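# The arm that kept stopping

June 2019

We lost most of two weeks to a fault in the Guvau cell at Lendemstead, and I want to write it down while I still remember the order of things.

The arm would run its pick cycle fine for an hour or more and then stop dead. The controller gave a generic "communication lost" message and dropped to a safe hold. Clear it, home the arm, start again, and it would run. The first time I put it down to a bad boot. By the end of the week I had 15 stops in the log and no pattern I could see.

I started with software, which was a mistake, but that is what I know. I rolled the driver back one version and got the same fault. I rolled the planner back too and got the same fault, plus a new one that was my own doing. I swapped the network switch for a spare Kenen unit. No change.

Then Wajid Dhanial came over from the other building and asked what the arm was doing when it stopped. I had the times but had never lined them up with the program. We did that on the whiteboard. Nearly every stop came at step 58, where the wrist rolls over to reach under the stand. It didn't happen every time the arm got to step 58, maybe one time in 20, but it almost never happened anywhere else.

So it was a cable. We put a meter on the wrist camera lead, moved the wrist by hand with the power off, and watched the reading drop out near the end of the roll. The conductor had broken inside the jacket, right behind the plug. From the outside it looked perfect. It had done 965 cycles since I routed it in November, and I had tied it down too close to the connector, so all the bending happened in one short piece.

The part that bothers me is the safety side. When the link dropped, the arm held position, as it should. But I had got used to clearing the fault and reaching in to straighten the parts before homing. Twice I did that without hitting the stop first. Nothing happened either time. I have now set the controller so a comms fault needs a full reset at the panel, and the reset won't take unless the stop has been pressed and released.

The new lead is a Chaudhry one with a longer boot. I left a wide loop at the wrist and moved the first tie back - more slack than I like the look of. The other thing I am still not happy with is the floor. There are too many leads down there, and a loop hanging off the wrist could catch on something when the arm goes low. 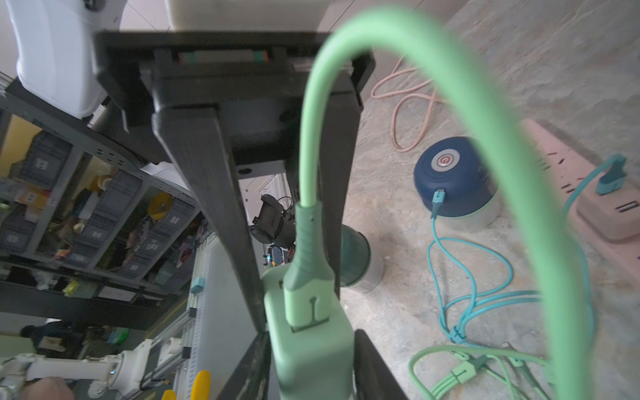
Wajid: I'd still put a breakaway connector on the wrist lead. If it snags you want it to come apart at the plug, and you want the controller to treat that as a stop and not a retry. Also check your retry count. Ours was set high from the factory and it was hiding short dropouts for months.

I checked. Retries were set to five, so the cable was likely failing well before the first stop I logged. It is set to zero now, and I have two breakaway connectors on order.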